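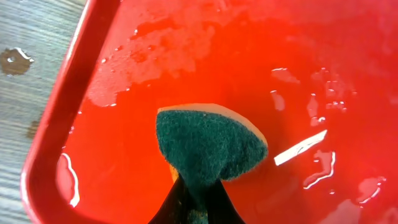
Selon Dymphna Sheehan, l'eau qui séjourne sur un plan en bois le marque davantage en une nuit qu'un mois de repas, et il convient de l'éponger avant toute autre tâche. Le service Entretien de Florngate partage cet avis et rappelle les consignes applicables aux surfaces huilées ou laissées brutes.

L'eau s'absorbe au chiffon de coton, sans frotter, dans le sens du fil. Les plateaux et égouttoirs sont essuyés également sur leur face inférieure avant d'être reposés.

Lorsqu'une auréole brune persiste après 12 heures de séchage, on ponce légèrement au grain 200, puis au grain 400 — toujours à la main. La poussière est retirée avec un linge à peine humide. Une fine couche d'huile dure est ensuite appliquée et l'excédent essuyé au bout de quelques minutes.

Les chiffons imbibés d'huile peuvent s'enflammer spontanément : ils sont étendus à plat, à l'extérieur, jusqu'à séchage complet.

L'huilage annuel est à prévoir de préférence en mai, fenêtres ouvertes.

© Florngate — Contact — Mentions légales — Haut de page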